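Consumer Math, Unit 5: Store Promotions and Mail-In Offers

Handout for Friday. Bring a calculator and one store flyer.

What a promotion is

A promotion is an offer that changes what a shopper pays or gets for a limited time. The store may run it alone, or the maker of the product may pay for part of it. In this unit we look at four kinds: the instant discount, the coupon, the mail-in rebate, and the gift with purchase.

Instant discount. The price is lowered at the register. You pay tax on the lower price in most states. You do nothing to get it, except that some stores require a loyalty card.

Coupon. You hand over a paper coupon or load a digital one. A store coupon is paid for by the store. A manufacturer coupon is paid for by the maker, and the store is paid back later. Read the size and quantity lines. A coupon for the large box does not work on the small one.

Mail-in rebate. You pay the full price, then send in proof of purchase and wait. The money comes back as a check or a prepaid card.

Gift with purchase. You buy a set amount of certain products and receive an item, either at the store or by mail.

Terms to know

Qualifying product: an item that counts toward the offer. Items from the same brand may not all qualify.
Purchase window: the dates printed on the receipt must fall inside this period.
Postmark deadline: the last day the envelope can be stamped by the post office. It is often later than the purchase window.
Limit: the number of times one household can use the offer.
While supplies last: the gift can run out before the window closes.

Worked example

Andideo, a grocery chain, runs a promotion in August with Bimix, a maker of frozen snacks and breakfast cereal. Buy 5 qualifying Bimix products in one trip and mail in the receipt to get a children's beach towel. There are 2000 towels. The limit is one per household.

Suppose each product costs $4. The trip costs 5 × $4 = $20. You also pay for one envelope and one stamp.

Now suppose your family normally buys two Bimix products on a trip. That would cost $8. The extra spending is $20 − $8 = $12. If the three extra products will be eaten later, the $12 is money spent early. If they will be thrown out, the towel costs you $12 plus postage. Compare that with the price of a similar towel on the shelf.

By the end of the purchase window, 481 households have sent in valid forms. Divide 481 by 2000 and you get 0.2405, or just over 24 percent of the towels. The rest stay with the sponsor. Low response is common in problems of this type, and a sponsor can plan its budget around it.
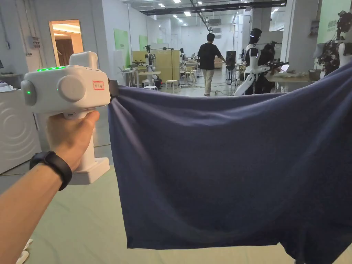 Villalobos

Reading the form

Before you buy, find the form and read it to the end. Mark the purchase window and the postmark deadline on a calendar. Check whether the form wants the original receipt or a copy. If it wants the original, make a copy first, as you may need it for a return. Circle the qualifying products on the receipt if the form says to. Do not staple unless told to.

Problems

1. Pistska juice costs $3 a bottle. A mail-in offer returns $4 when you buy 5 bottles. Find the cost per bottle after the rebate, leaving out postage.

2. The same juice is on instant discount at another store for $2.25 a bottle. Which offer costs less for 5 bottles? Which costs less if you only need two?

3. Using your own flyer, list one offer of each kind that you can find. Write down the purchase window and the limit for each. If the flyer does not give them, write "not stated."

Show all work. Problem 3 goes on a separate sheet with the flyer page attached.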